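Hand-washing a wool blanket in the tub, worth the trouble?

dorota_sowa
Joined in February, 166 posts

I finally brought my grandmother's blanket home from Kulden and it smells like a cedar chest that gave up years ago.

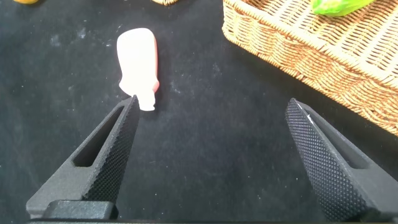

My plan is cool water, a capful of wool soap and a good long soak – maybe 15 minutes – and then drying it flat on towels in the spare room. Has anybody done one this heavy? I'd hate to felt it!

Felicja G.
Oh, how lovely to have it back in the family! I do mine every spring, and I'd go easy on the soap, half of what you said. The rinsing is what wears you out.

krawczyk_r
I'll disagree, kindly. A soaked wool blanket weighs as much as a calf and will stretch the minute you lift it. Air it outside in the shade for a few days first (mine took 8) and you may not need water at all.

Felicja G.
Ryszard, airing won't get out old grease, you know that. Roll it in towels before you lift it and it keeps its shape fine.

krawczyk_r
Mine kept its shape fine too, by staying dry.

dorota_sowa
Thank you both, I'll air it first and see how it smells by the weekend.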